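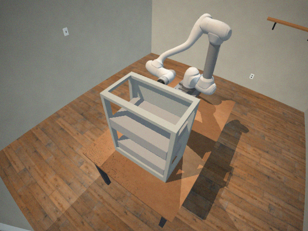 Skavo open day, Saturday. Quick notes before I forget it all, will tidy up later (probably won't).

Got there at 9:40, gates open at ten, line already past the bike racks. Skavo is the old paper mill out past the rail bridge, they still make paper in one half of it and rent the rest. Free entry, 1000 wristbands, all gone by lunch I heard. Parking is a field. Wear boots.

Went to the mill side first. Good call – by eleven you couldn't get near it. The big machine was running slow for visitors, still loud enough that the guide gave up and held up cards. Smell is like wet cardboard and laundry. They make a heavy cotton sheet there, mostly for printmakers and a bit for bookbinders, and a thin one that goes to Skomik for tea packaging. The guide let us feel the pulp. Cold! My sleeve was soaked till noon.

Best stop for me was the dipping room upstairs. Emiliano Lorente runs it, has done since the mill reopened. He does a sheet in one go, dip, shake, lift, done, and then you try and it comes out like oatmeal. Mine had a hole in it and one thick corner. He said the shake is all in the elbows and that he threw out his first 400 sheets. You can leave your sheet to dry and they mail it to you, bring stamps, I had none.

Archive room: small, hot, worth it. Order books going back to the start, one open at order no. 3882, a school wanting drawing paper "as before but less yellow". Watermark samples taped up in the window so the light comes thru. I could have stayed an hour, they move you along after ten minutes.

Food – one cart, Tichý, dumplings and soup. Soup good, dumplings sold out by one. The coffee ran out before that. Eat early or bring somthing.

Shop is at the exit, offcuts by the bag, cash only. I bought two bags and a Flulelex notebook, which is their own brand, stitched, 169 pages for some reason. Takes fountain pen ink fine, tried it on the bus.

Skipped the basement turbine, the line was forty minutes and I had the 3:15 to catch. Next time that first. They do it again in January, same setup, mill side only.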